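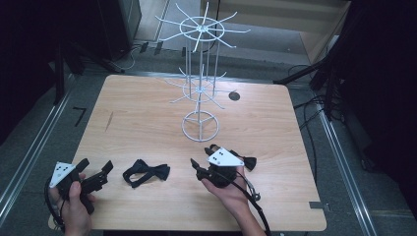

Two Tiers and a Lot of Spokes: Setting Up a Counter Rack for a Small Shop

The owner of Kettle, a gift and stationery shop in Clavton, has been selling from wire spinning racks for eight years. She started with one at a weekend market and now keeps five on the shop floor. We spoke to her on a Thursday before opening, over a table with a bare rack on it, about how she picks them, how she loads them and what she puts on them.

She prefers to begin with a rack that has nothing hanging from it.

"People want to start hanging right away," she said. "I spin it first. If it's going to lean or rub, I want to know before there are forty things on it that I have to take off again."

The type she likes best is the white wire kind with a center pole, a round wire base and two tiers of spokes, the smaller tier partway up and the bigger one at the top. She has tried solid ones with shelves and one made of clear plastic, which cracked at the foot during a move. The wire ones have lasted. White goes with most of what she sells, and when the coating chips she touches it up with appliance paint.

Her first wire rack came from Flultis, a store fixture supplier that was clearing out old stock. The hooks were a little too thick for the cards she was selling then, and she spent an evening punching bigger holes in the packaging.

"Take one of your products with you when you buy a rack," she said. "Just put it in your pocket. I didn't do that and I punched holes until midnight."

The next thing she looks at is how far the top tier reaches. On a rack like this one the top wheel is a good deal wider than the base, and in her view most new shop owners measure the wrong part.

"They measure the ring at the bottom because that's what touches the table. Then they put it by a wall and it won't turn. You measure the top. The top is what hits things."

She doesn't mind if the spokes stick out past the back of a table, as long as there is open floor behind it. In a shop where people can walk around the table, she said, it can even help, as customers on the far side have something to reach for. She does mind if they stick out over a walkway at face height. One of her five racks used to stand at the end of an aisle. She moved it after a customer caught a scarf on it.

For the table itself she has few demands. It should be flat, it should not rock, and it should be heavy enough that a child leaning on the edge won't shift it. Light wood tones are her choice under white wire. She has no objection to used office tables, including ones with a round cable hole in the top.

"A hole is fine. I run the cord for a little lamp through it. What you don't want is the base ring sitting half across the hole, so slide the rack over a bit."

Scratches bother her less than they used to. She once refinished a table over a holiday weekend and had a new mark on it within two weeks. Now she wipes the top down, sets the rack where she wants it and leaves the rest alone. If a mark is really ugly she puts the price sign over it.

Carpet under the table is another matter. Her shop has hard floors, but the market hall where she started was carpeted, and she remembers the table settling on one side as the day went on. She carried folded cardboard for the short leg. She still checks with a small level, set on the tabletop and then turned the other way.

Loading comes next, and she is particular about it. She hangs one item on one side, then one on the opposite side, and works her way around the wheel like that. The lower tier gets filled first.

"Bottom, then top. If you fill the top first it gets tippy, and then you're holding it with one hand the whole time you're doing the rest."

Heavier goods go on the lower tier as well. At the moment that means key rings and small sewing kits. The top takes light things in flat packets: hair ties, ribbon, stickers, a line of paper bookmarks from Jimen that she has carried since the shop opened. She leaves every second spoke empty at the start of a season and fills in later. In September, when school supplies come in, every spoke is used, and she admits it looks crowded.

She does not mix prices on one tier. Everything on the top costs the same, and so does everything below. That way there are two signs and no stickers on the packets. A customer can pull something off, decide against it and hang it back in the wrong place without causing any trouble at the register.

Asked how often she rearranges, she said every four weeks, or sooner if something has stopped selling. She takes the whole rack down, wipes each spoke with a damp cloth and starts over. Dust collects where the spokes meet in the middle, and she uses an old toothbrush there. The full job takes her nearly an hour, most of it spent sorting packets.

She has also learned to be patient with items that don't move. Before marking something down she shifts it to another tier, or to the side of the rack that faces the door. The sewing kits sat on the top wheel for most of a summer. She moved them down to where people waiting in line could see them and had to reorder.

There are things she will no longer hang. Necklaces tangle when the rack turns. Anything on a long ribbon wraps itself around the pole. Greeting cards bend unless they are in stiff sleeves, and she now keeps those in a flat box by the window.

"It's a rack for small, light stuff with a hole in it," she said. "When I stick to that I don't have problems."

We asked what she would tell someone opening a first shop and thinking about buying several at once. She said to buy one, use it for a season, and watch which way people spin it and where they stop. She would put it within reach of the register but never on the same counter, where it gets bumped by bags. She would also keep the box, folded flat, for the day it has to travel.

Her own next purchase will be a taller floor model for the back of the store, where she wants to hang tote bags. She has measured the spot, including the width at the top, and is waiting on a price from the supplier.

Kettle is open every day except Sunday. The racks are to the left as you come in.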